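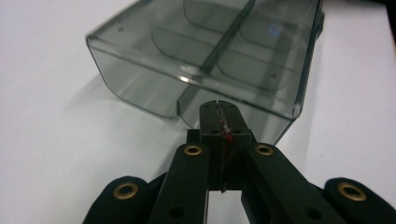 Item 4, the gray see-through container with center divider, on the white table.

Storage and drawer check, Zabala house, upstairs work room
Date of check: 2024-01-29
Checked by: Inmaculada Olmedo
Previous check: November

I write "OK", "Look again" or "Change" for every point, and a comment under it if there is something to say. Please do not erase the comments of the last person, only add yours.

12 comments · 5 shares

1. Shelf by the window
Fixed to the wall: OK
Heavy boxes on the low boards: Look again
Comment: The two paper boxes came back to the top board. In November I asked to put them down. I moved them myself today, they are heavier than they look.

2. Drawer unit, Sikirton
Drawers stop before falling out: OK for the upper ones. Look again for the bottom one.
Handles tight: OK
Comment: The bottom drawer comes out completely if you pull with force. The stop is there but it is bent. I ordered the small part from Prendport and it is not arrived yet. Until then keep only cloth and paper inside, no tools.

3. Lidded bins for cables
Lids close: OK
Labels readable: Change
Comment: The ink became pale on the side of the window. I will write them again with the thick marker.

4. Gray container with divider
Sharp edges on rim and corners: OK
Cracks around the round holes: OK
Notch in the bottom edge of the end wall: OK, see comment
Divider firm: OK
Stands flat: OK
Clean inside: Look again
Comment: The plastic is transparent, with a smoky color, so cracks are easier to find if you put it on something white and turn it a little to the light. A crack appears as a thin pale line. Be careful, the rims and the corners also shine pale and this is only the light. I lost some time with this the first time, because I thought the whole corner was broken.
The notch low on the end wall is a clean rectangular gap. Somebody wrote "piece missing" in the old sheet. I passed my finger along it and there is no rough part, so I think it is made like this. Please do not put tape over it again, the glue stays on the plastic and collects dirt.
I pressed the divider from both sides with the thumb and it does not move. The rounded shapes on the two sides of it keep dust in the curves. A dry cloth does not reach there. Use the soft brush, then wash with lukewarm water and a drop of dish soap. No alcohol, no window spray.
Small things (needles, blades, pins) should not go in this one without a closed case. They can pass through an opening, and on a dark drawer bottom you don't see them.

5. Hanging rail behind the door
Screws: OK
Load: OK
Comment: Brerkthorpe gives 10 kg as the limit for this rail. I weighed what hangs now and it is under.

6. Table
Legs firm: OK
Surface clean, no cut marks: OK
Comment: Please continue to use the cutting mat.

7. Floor and way out
Free path to the door: Change
Comment: The basket with wool was standing again in the path. I put it under the table. It is the same remark as in November and I would like not to write it one more time.

8. Light and sockets
Lamp cable without damage: OK
Extension cord not covered: OK
Load on the extension cord: OK
Comment: The cord is marked 3000 W. The iron and the small heater must still not be on it together. Use the wall socket for the heater.

To do before next check
Stop for the bottom drawer (Inmaculada, when the part comes)
New labels for the cable bins
Brush and wash container no. 4
Find another place for the wool basket

Remarks from others

The part from Prendport comes in a very small envelope, please look well in the mail. The last time I threw it away with the advertising.

For point 4, can we keep the sewing feet in it? They are bigger than pins.
Reply I.O.: Yes, if none of them fits through the holes or the notch. Try each one before.

I can make the labels, I have the marker already here.

Comments (12) · Share (5)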